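Start | Testberichte | Küche & Flur | Büro & Laden | Über mich | Kontakt

Kartenhalter aus klarem Acryl von Bollell: mein Bericht nach einigen Wochen

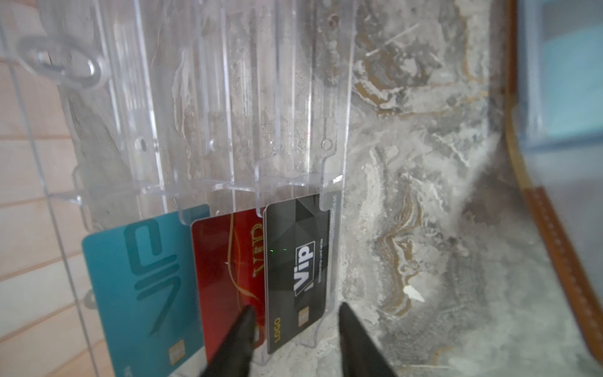
Zuletzt geändert: im Mai, Ergänzung zur Reinigung

Ich habe ein kleines Geschäft für Kaffee und Zubehör, und neben der Kasse lagen die Mitgliedskarten immer in einer Schale. Wenn ein Kunde fragte, welche Karte er bekommen kann, musste ich die ganze Schale durchsuchen. Deshalb habe ich den Halter von Bollell bestellt, für 22 Euro mit Versand.

Das Material ist durchsichtig, und auf meiner marmorierten Fläche sieht man die grauen Adern durch den Kunststoff. Mir gefällt das sehr, der Halter macht den Platz nicht dunkel. Die Fächer sind unten stufig angeordnet, so stehen die Karten versetzt und überlappen sich. Die türkise, die rote und die schwarze Karte erkennt man sofort an der Farbe. Den Text erkennt man weniger gut: Bei der roten Karte verdecken die Nachbarn einen Teil. Wer möchte, dass jede Karte ganz zu lesen ist, muss ein anderes Modell nehmen.

Die kleinen Kerben an den Fächern finde ich praktisch. Eine Karte in normaler Größe geht leicht hinein und hält gerade. Zwei Karten in einem Fach habe ich auch probiert, aber dann muss man drücken, und ich hatte Angst um den Kunststoff. Oben ist ein ovaler Ring aus demselben Material. Ich denke, er ist zum Aufhängen gedacht, eine Anleitung lag leider nicht dabei. Auch für die runden Löcher habe ich keine Erklärung bekommen. Ich habe dem Kundendienst geschrieben und warte noch auf die Antwort.

Der größte Nachteil sind die Fingerabdrücke. Auf klarem Acryl sieht man alles. Zuerst habe ich Glasreiniger benutzt, das mache ich nicht mehr, es blieben Schlieren. Jetzt nehme ich lauwarmes Wasser mit einem Tropfen Spülmittel und ein weiches Tuch, und in den Rillen ein Wattestäbchen. Das dauert ein bisschen.

Vorher hatte ich einen Halter von Nolex aus Draht. Er war billiger, aber er hat die Kanten der Karten zerkratzt. Zu diesem möchte ich nicht zurück.

Meine Note: 4 von 5 Sternen. Einen Stern ziehe ich ab wegen der fehlenden Anleitung.

Ettore Rinaldi

Kommentare

Heike_M: Danke für den Bericht! Passen auch etwas dickere Karten hinein?

E. Rinaldi: Das habe ich nicht probiert, Entschuldigung. Meine haben alle die normale Dicke.

papierladen9: Bei mir hängt er am Haken und das geht gut, nur beim Herausziehen wackelt er.

Tobi: 22 Euro für ein Stück Plastik finde ich schon viel.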